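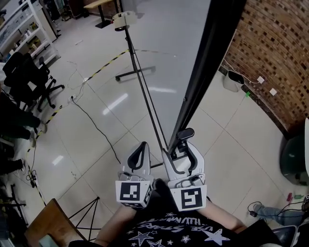
Photo: Kevin Cárdenas / Trokbridge

Demo collectors wanted – Trokbridge, September start

We need people to do ordinary tasks by hand with a pair of hand-held grippers, so a learning system can pick up how the tasks are done. Paid, part time, on site. No robotics background needed. 20 places.

Start date is the first week of September, could slip a few days if the second set of grippers is late back from Jarent.

What you'd be doing

You hold one gripper in each hand and work through a task list. Wipe a board. Fold a towel. Put cups on a rack, take them off again. Hang a jacket. Some tasks are two-handed, most of the new ones are. You do each one over and over with small changes – different start spot, different object, different height. Each try is one recording. Target for a full shift is 64 good recordings, and most people get there by their second week. First week we don't look at the number.

The cube markers on the grippers are how we track your hands, so you learn pretty quick not to cover them with a sleeve. Short sleeves or roll them up.

At the end of each block you go through your own recordings on a laptop and flag the bad ones. Dropped something, bumped the table, forgot the last step, whatever. Please flag them. A bad one marked bad costs us nothing, a bad one marked good takes Hernán half a day to find.

You'll also write a one line note per task in plain words ("wipe the board left to right, put the cloth back in the tray"). Spelling doesnt matter much, clear does.

Who we're looking for

Anyone 18 or over who can be on their feet for most of a four hour shift and can lift both arms to shoulder height without trouble. Left-handers very welcome, we have far too many right-handed recordings. Same goes for people on the short side or very tall, the reach is different and we want that in the set.

Cooks, packers, cleaners, nurses, people who sew – if you've used your hands for a living you will probably be good at this. Students fine too.

You need enough English to follow a task sheet. Alcides and Jhair can do the training in Spanish if you'd like that better, just say so when you write.

Not a good fit if you get bored fast. It is repetitive. We rotate tasks every 20 minutes but it's still the same kind of thing all afternoon.

Shifts

Morning 8:30 to 12:30, afternoon 1:15 to 5:15. Pick one, stick with it for the whole run if you can. Three shifts a week minimum, five max. We don't do doubles, arms get tired and the recordings get sloppy.

Break every hour, paid. Coffee and tea in the kitchen, bring your own lunch, there's a fridge.

Pay

Hourly, same rate for everyone, paid every two weeks. Rate is in the info sheet we send back when you write. Training day is paid at the full rate. There's a $300 completion bonus if you finish the whole run – that means all six weeks, one missed week is ok if you tell us ahead.

Not paid per recording and wont be. We tried that with the Jinham set and people rushed.

What gets recorded

Video from a head camera and the position of both grippers. No sound is kept. Other people in the room can end up in the video, so everybody on the floor signs the same consent form, staff too. Faces are blurred before anything leaves our server. You can pull out at any point and ask for your recordings to be deleted, up until the set is frozen at the end of the run. After that we can't take single people out of it. Read that part of the form before you sign please.

Training day

Half a day with Eusebio Castaño, our floor lead. How to hold the grippers, how to start and stop a recording, how to step around the cables and stands, what we count as a good try. Then you do the board task and the cup task for practice. If your not enjoying it by the end, say so, you still get paid for the day.

Closed shoes with a flat sole. Tile floor. Leave rings and chunky watches at home or in a locker.

How to apply

Email Hernán Pacheco with the subject line "collector" and tell us:
your name and a phone number
morning or afternoon
left or right handed
your height
any wrist, shoulder or back problems
when you could come in for training

No resume needed. Two or three lines is fine. We answer everyone but it may take a few days, Hernán is also running the Han project until the end of the month.

Collected for us before? Write anyway, put "returning" in the subject, you can skip the training day but will need to sign the new form.

Room 257, second floor, ring the bell twice. Elevator is at the back by the loading door.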